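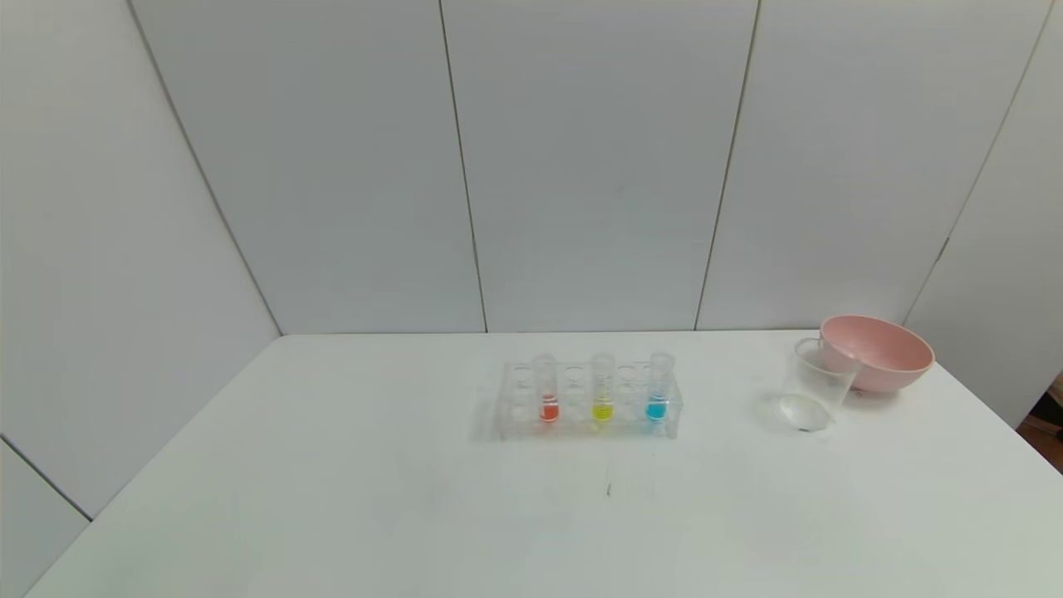
According to the Cludwood bench, a machine that can't be trusted with a teacup has no business near glassware, and we should stop using the word "chore" in reports until one of them has finished one.

Maltbridge bench notes, February 17, 2021

Fair enough, though I'd put it the other way round. A teacup forgives you. Tidying up coloured water in test tubes is washing-up with better posture, and I'd count it as a chore on any day of the week.

Layout for the pour task: clear rack near the middle of the table, three tubes in it (red-orange, yellow, light blue), beaker off to the right, pink bowl tucked behind the beaker. Pale panels behind. Clear plastic on white is a rotten thing to ask a depth sensor to look at, and the beaker overlapping the bowl won't help. Leaving it that way. Kitchens overlap.

Vendeo's planner logged 489 grasp attempts in October on the old mug set and was very pleased with itself. Mugs have handles. Tubes have a rim and a bad attitude.

Order of work:
Lift yellow, pour into beaker, return to the same hole.
Repeat with blue.
Red last, as the colour shows up every dribble.
Beaker into bowl, if we get that far – I have my doubts.

Budget is 200 seconds a tube. I timed myself at 23 for one, whistling.

Hedlund wants to know if it could do the dishes at his centre. Told them to keep the sponge.

To do: wipe the scuffs off the tabletop, recheck rack position after lunch, find the spare tubes.

Maltbridge workshop notebook | Contact: bench phone, ext. 816 | Back to top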